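I coach an after-school robotics club, and for most of last year I believed what I think a lot of coaches believe: that kids need real hardware in their hands from day one, and simulation is what you settle for when the budget runs dry. I've changed my mind completely, and I'd love to talk you into it too!

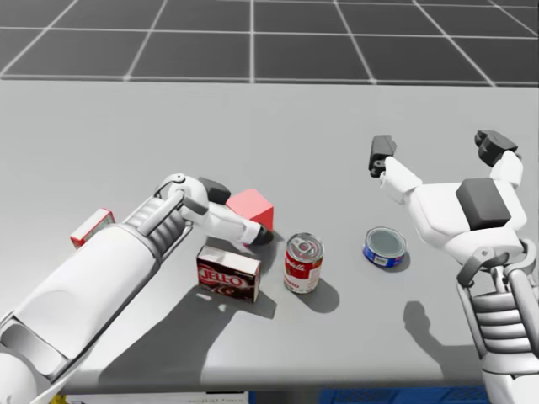

*By the coach of the Wike after-school robotics club*

Our spring project was called Dulitia. The job sounds tiny. Two simulated arms, a table of groceries and one red block to pick up, with a soup can and a Jell-O box close enough to get in the way. I figured it would fill 2 weeks. It ate the whole season, and the kids begged for more.

They logged 521 attempts. Think about that with a real arm! Every bad grab means resetting the table by hand, and a bad enough one means a broken finger and a month waiting on parts. In the simulator they hit a key and go again. By March they were changing one thing at a time and writing down what happened, which I had been nagging them to do for years.
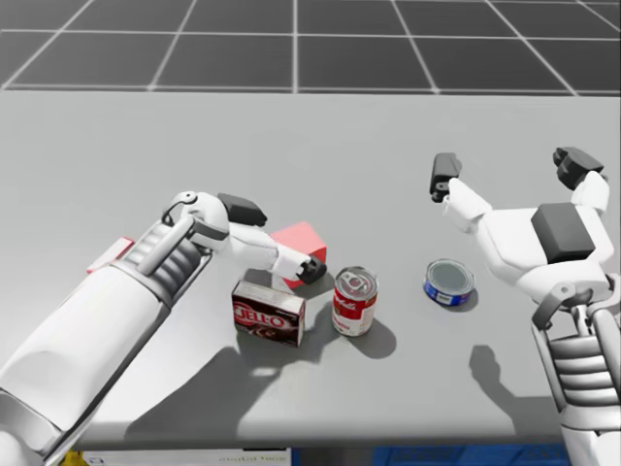

*Left fingertip against the red block, right hand open over the table.*

The arguments were the best part. Should the hand come in low from the side or drop from above? One group (the loud one, bless them) wanted the approach angle picked at random. Another group spent a whole afternoon on fingertip friction and came out knowing more about it than I do.

They also had to learn to look. An arm's view of its own grip is a strange, flat little world, and a block you know perfectly well is a cube can come across as a plain square between two fingers.

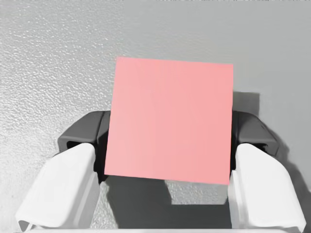
So they compared camera angles constantly, and they got picky about what counted as a grasp. Of those 521 attempts they accepted 117 — a stricter count than I would have made, and I was so proud of them for it.

I know the other side. A parent told me it looked like a video game, and the coach over at Skastau still says a kid who has never stripped a screw isn't doing robotics. Fair enough! We still build. We'll be at the Sukside meet in August with a real machine and plenty of stripped screws. But give beginners the simulator first. Let them fail 300 times before anyone has to order a part.

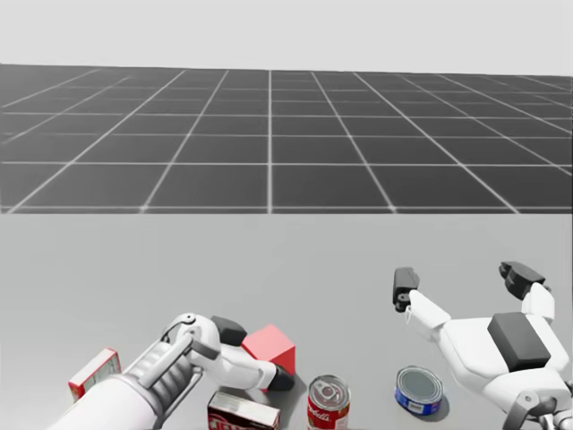
*Dulitia from a lower angle: left hand at the cube, right hand empty.*

If your club has a couple of decent computers, you can start this fall. Put one block on a table and let them argue.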